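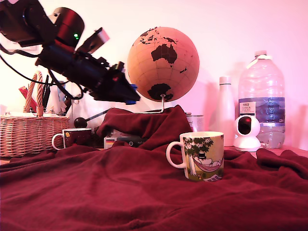

The Shelf Swap is back at the Virnadby hall this October, and once again we find ourselves asking what a household is supposed to do with a globe.

Every swap gets at least one. People adore globes in theory. Then they move house, the globe rides on somebody's lap for 70 kilometres, and it spends the next decade on top of a filing cabinet with Australia turned to the wall. The cork-coloured kind with dark brown continents is a favourite at the moment. It goes with everything, and it has the great advantage of leaving out the borders, so it can't go out of date. Ours will be on the centre table. Please spin it gently.

Wicker baskets are the other regular. A basket with a braided handle arrives looking ready for a picnic and within a week is full of pens. We accept this. If you're bringing one, tip it out at home first, as last year we inherited 98 pens, of which a generous estimate says nine wrote. The Juvex label maker that came with them has since labelled everything in the kitchen, including the kitchen.

Now, mugs. We love mugs. We also have 457 of them in the storeroom, and the shelf has begun to lean in a way we don't care for. The limit this time is two per household. Emblems, slogans and the logos of former employers are all fine. Chips are not, and neither is "it's only a hairline".

Fleece blankets are welcome if they've been through the wash. Dark red is popular, being the colour that forgives the most tea. They go over the trestles until somebody claims them, so if you fancy one, lift whatever is sitting on top and have a feel underneath. Good things turn up under blankets. A Tovora travel clock spent the whole of the autumn swap under one and went home with the person folding up.

Drop-off is from 8 am at the side door, the one that sticks. Doors open to browsers at 10, and everything left at 2 pm goes in the Van der Merwe Removals van to the op shop, whether or not you were still thinking about it. Entry is a gold coin. Tea is free, and you'll have no trouble finding something to drink it from.

We've printed 500 flyers, which is more than the town has letterboxes, so please take a handful from the library counter and be creative. Tables can be booked on the sheet by the noticeboard. No mattresses, no tellies, no encyclopaedias, and only one globe each.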